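Home | Projects | Minutes | Rota | Contact

Werley Kitchen Set — collection meeting, 03/07/2024

Present: Dagim Tamiru (chair), Naveed Malik (minutes, again), the Demissie bench operators.
Apologies: Sumell sent theirs ten minutes after we had started.

1. Minutes of the last meeting
Agreed, once Dagim's objection to the word "shambles" had been noted. The word stays.

2. Episodes so far
Naveed reported 90 good episodes on the mug tree task. Dagim asked what counted as good. Naveed said the operator got to the end and pressed save. Dagim asked for a slightly higher bar, and after some discussion we have one: any run where the arm sits still for more than 6 seconds is to be marked as paused and kept out of the training set. Operators who stop to think are asked to do their thinking before pressing record.

3. Wrist view
Dagim wants the wrist footage checked for blur before anything more goes to Truseck. Fast sweeps over the table are the worst for it. Operators will slow down on the approach. It was pointed out that they were told to speed up in March.
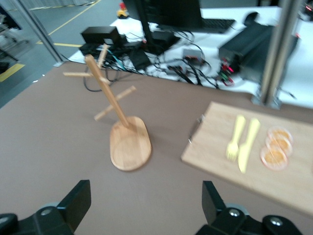 Fig. 1. Wrist view, mug tree and cutting board layout, pegs empty.

Naveed would like the board and the mug tree shifted between episodes, as the model will otherwise learn where the table is and very little else. Agreed. Shifted means by a hand's width or more. Nudging it with an elbow on the way past does not qualify, however natural the result.

4. Orange slices
Long item. Sumell had asked by email whether overlapping slices should be labelled as one object or as 2. Two, said Naveed. One, said Dagim, if the gripper picks them up together. Left as two for now, with a note in the labelling guide that neither side regards as final.

5. Desk behind the table
Dagim asked if the cables could be tidied. Naveed said the cables were working. Carried over, as it was last time.

6. Actions
NM — mark the paused runs and resend the list to Truseck.
DT — rewrite the labelling guide, section on fruit.
All — move the board.

Next meeting: same room, unless Demissie need it.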